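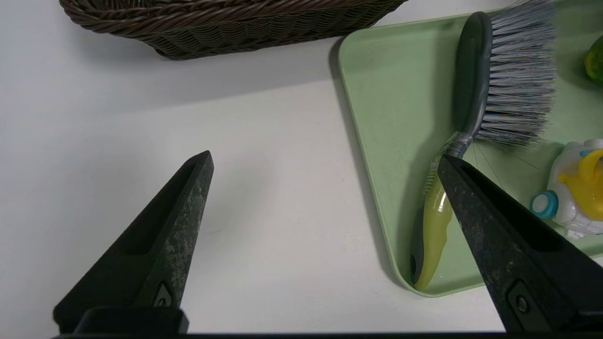 Is the sorting set meant to be used for training or is it only the club's practice runs, because the folder names say both? Inatthorpe build team asked that after the first upload, and fair enough, the old readme was four lines long. So, new readme. Written fast, before the May meetup, fix typos if you see them.

nedomance-tabletop
Student project, Breneo robotics club. Two-arm sorting at a white table. Tray, baskets, small household stuff.

Short answer to the question: both. Every run in here was a practice run and every run is ok to train on, unless it sits in the folder called scratch. Leave scratch alone. It's only there so the numbering doesn't break.

What's in it
1179 episodes total. One episode = one instruction, start to finish, both arms recorded even if only one does anything. 118 of those are held out for the test split, don't train on them, the entry rules for the spring round say so and we'd like to keep our spot.

Each episode folder has:
head view video
wrist video, left and right
joint states, both arms
gripper opening, both arms
instruction.txt (one line, lower case, no period)
outcome.txt (done / partial / dropped / stopped)

Older folders say "outcome.md", same contents. The loader takes either one.

The task
Things start on the tray. Baskets behind it. Operator reads the line, drives the arms, puts the thing where the line says. Lines look like this:

put the lime in the orange basket
put the yellow toy in the dark basket
take the brush off the tray
move the lime from one basket to the other

No clever wording. We tried letting new members write their own and got stuff like "tidy up a bit", which you can't score. Those got relabeled or went to scratch.

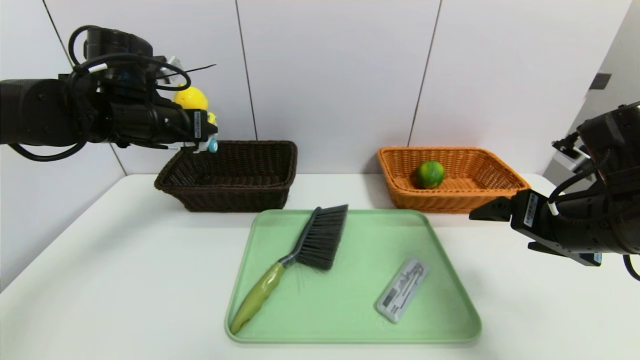
Scoring is by whoever is sitting next to the operator, not the operator. Done means the object is in the right basket and let go of. Resting on the rim is partial. Fell out and landed in the correct basket by luck, still dropped. We argued over that one for most of an evening and it's staying.

Brush episodes are the hardest. Long handle, curved, and the head end wants to swing once you lift it by the grip. Pick it near the neck if you can. Success rate on those is a lot lower than on the lime and we have not balanced for it, so if your policy looks great on average check the brush seperately.

Splits
train.txt, val.txt, test.txt in the top folder. Split by session, so the same layout never lands in two of them. Do not reshuffle by episode. First version of our baseline did that and the val numbers were lovely and meant nothing.

Loading
python load.py --root nedomance-tabletop --split train

Needs the usual stuff in requirements.txt. If video decoding is slow, run convert.py once first, it writes out resized frames and takes a good long while on the club laptop. Start it and go to dinner.

Flags that matter:
--arms left, right or both, default both
--views head, wrist or all, default all
--skip-stopped leaves out runs where the operator hit stop
--stride take every nth frame

There is a --mirror flag. Don't use it. It flips the pictures and forgets the joints. Will be removed when someone has time.

Baseline
In the baseline folder. Plain imitation, nothing fancy, trained by the second-year group for 1000 epochs, which was too many. Use the checkpoint called early, it does better on val. The one called final is only kept so the poster matches.

Rajput is the name of the eval script, it was a repo name before and it stuck. Run it like:
python rajput.py --ckpt early --split val

It prints one line per instruction type. Please paste the whole thing when you send results, the average by itself doesn't help anybody.

Known problems
Left wrist video lags the joints by a frame or two in the first sessions. Later sessions fixed. There is a list in lag.txt.
19 episodes have the wrong instruction line. Listed in bad_lines.txt and skipped by the loader by default.
"basket" without a color in some early lines. Means the dark one. We know.
Object positions on the tray are less random than they should be. People put things back where they found them, every time, we said shuffle and they shuffled for two runs and then stopped.
Exposure changes late in the day, blinds.
Gripper opening is in raw units for the first sessions and 0 to 1 after that. Loader rescales, but if you read the files yourself watch for it.

Adding episodes
Members only for now, other clubs ask first. Steps:
1. Home both arms. Check the grippers open and close all the way.
2. Shuffle the tray. Really shuffle it.
3. Type the instruction before you start recording, not after.
4. Record. If you bump a basket keep going, mark it in notes.txt.
5. Scorer fills in outcome.txt before the next run starts.
6. Copy to the shared drive under the session folder, then run check.py on it.

check.py complains about missing files and about videos that are shorter than the joint log. It does not look at the labels, somebody has to watch them. Sign-up sheet is on the lab door, mornings are mostly free.

Please don't swap objects mid-session. New object = new session folder, and add its name to objects.txt, spelled the way you want it spelled forever.

Use
Fine for class projects, other clubs, reports, posters. Credit "Breneo robotics club, nedomance-tabletop". If you enter the same round as us with it, also fine, just use the splits as they are. No redistribution of the test outcomes, those are stripped from the public copy anyway.

Questions go in the issues tab. Include the session folder and episode number or we can't find it.

Todo
remove --mirror
rename the .md outcome files
more brush runs, left arm especially
write down which sessions used the old gripper settings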